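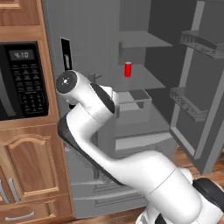 Hemmin to supply fitted kitchens for Codley housing scheme

Jan 12, 2018 – Joinery firm Hemmin has been appointed to supply and install fitted kitchens at the Prurnetti development in Codley. The contract covers 400 flats in two blocks and includes base units, wall units, worktops and housings for built-in appliances.

Units will be made at the company's Ruvora works and delivered assembled, with doors hung and hinges set. Worktops will be cut on site after a survey of each flat. The first 20 kitchens are due to be fitted before the end of January, starting on the ground floor of the north block.

All tall units will have a rear ventilation gap and a removable back panel, so that sockets and valves can be reached without taking out the appliance.

"Wall tolerances differ between the two blocks, and the scribing panels have been sized to suit," said Zorica Dumitrescu, contracts manager at Hemmin.

Site enquiries should be sent to Robel Weldu at the Codley office. Press enquiries: Otis Mbeki, Hemmin.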